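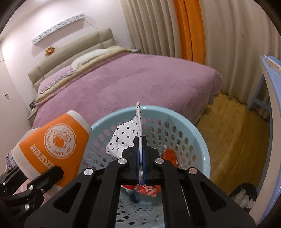
GRITTON, September

Excavation at the Gusley ridge site has exposed a further section of the earthwork that local tradition links to the last stand of the Flurkar garrison. The newly opened trench crosses the ditch at a right angle and gives the first complete profile of the defenses on the northern side.

The ditch is V-shaped, with a flat slot at the base that was recut at least once. Upcast from the first digging forms the core of the bank. A second layer of chalky clay lies over it and contains charcoal, broken roof tile and iron arrowheads of two types. The heavier type, with a square section, occurs only on the outer slope. The lighter leaf-shaped type is found on both sides of the bank and in the fill of the ditch.

The distribution matters for the reading of the siege. The Gritton chronicle, the only written account, puts the garrison at 1000 men and the attacking force at 3363. Both numbers have been questioned. The surviving copy was made several generations after the event, and the first is plainly a round number. The second is so exact that it may derive from a pay list, although no such list survives.

Survey work this season measured the full circuit of the bank. At 2891 feet, it is long for a garrison of the size given in the chronicle. Manned evenly along its whole length, it would have left less than three feet to each defender, but with no reserve and no relief. The survey report suggests that the southern side, where the ground drops steeply to the river, was watched by a few men only and that most of the force stood on the north and east.

The trench also bears on the question of how the position fell. The chronicle describes a night attack through a gate opened from inside. Burned timbers were recovered from the northern bank, some distance from the only known gate, and the tile layer above them had collapsed inward. The report treats this as evidence of a direct assault – a conclusion that would place the betrayal story among the later additions to the text.

Dating is provisional. Charcoal samples have been sent for analysis, and a single worn coin from the recut slot has yet to be cleaned. The arrowheads will go to the Xavier collection for conservation, where they will be compared with pieces from the lower town.

The trench will be backfilled before the first frosts. A second cut, across the eastern bank, is planned for next season, subject to access from the adjoining farm.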